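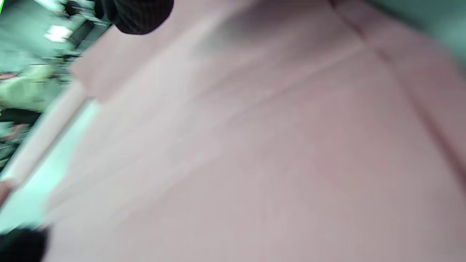 Wrist view, pink cloth between the two fingers, folded edge on the left.

August, notebook, folding

Retrained the grasp-point model with the blurred close-ups left in. Until now Killian's filter threw out any image where cloth covered most of the view, and that cost us 2,359 images, nearly all from the part of the grasp we care about.

Same test as before, 13 trials per model, one layer or two as the target. Old model picked the wrong layer count 2 times more than the new one. Too small a gap to claim anything. What did change is the edge estimate — it no longer jumps when the cloth fills the view and there is little background left to go on.

Weak spot is still creases. A dark fold line in the middle of the cloth gets scored as a hem. Yen-ting thinks the paler band along a real hem should be enough to separate them, but our labels don't mark it.

To do: relabel hem and crease as separate classes, rerun on the Aerts set, leave the filter off. Ask Killian for the old thresholds before he cleans up the Drado folder.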